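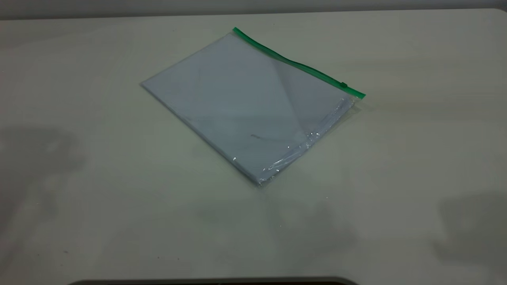
Finger pads day on the Zandell cell! The old pair had done 674 cycles and the grip was drifting, so off they came (four tiny screws, one now living under the bench).
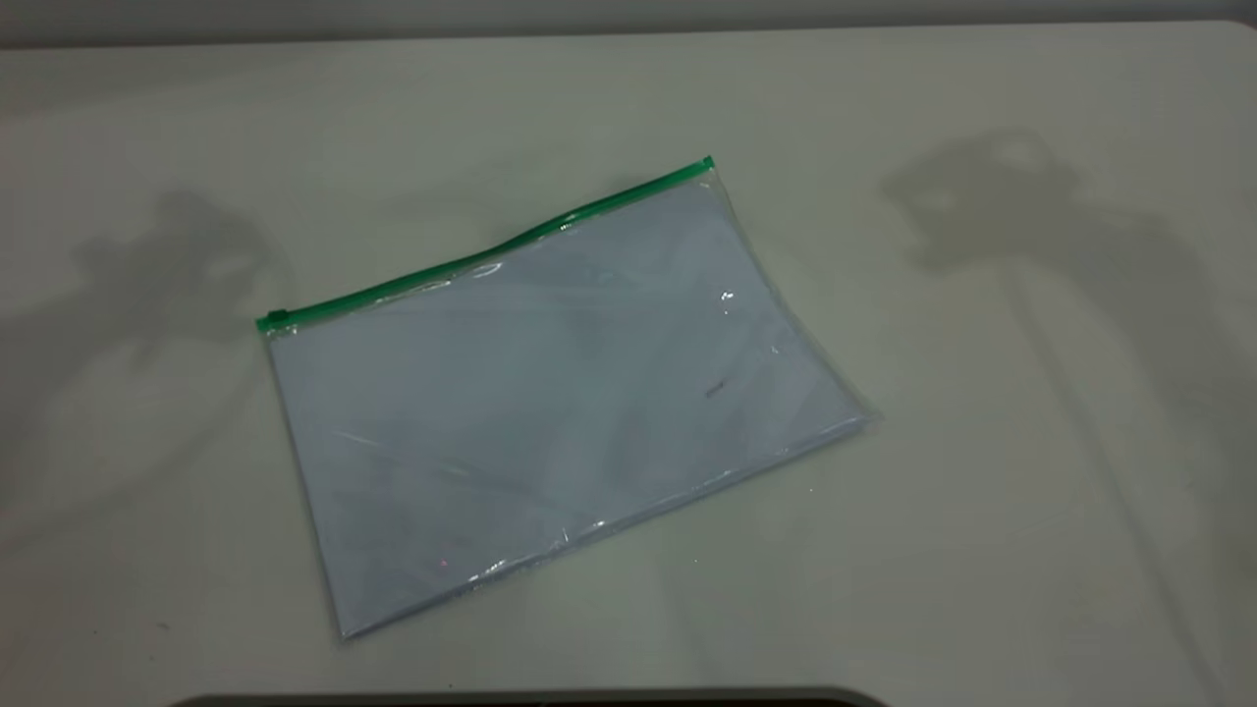 Do you have to re-zero after changing pads?
Every time, with both arms parked first.

I set the closing force at 126 and crept up from there – zip bags are slippery little things.
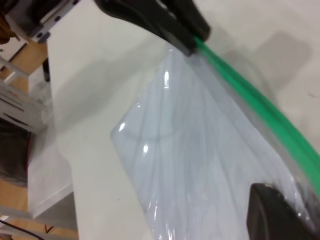
Posted by Saskia Rakena | 12/09/2025

Left finger next, then the cable ties.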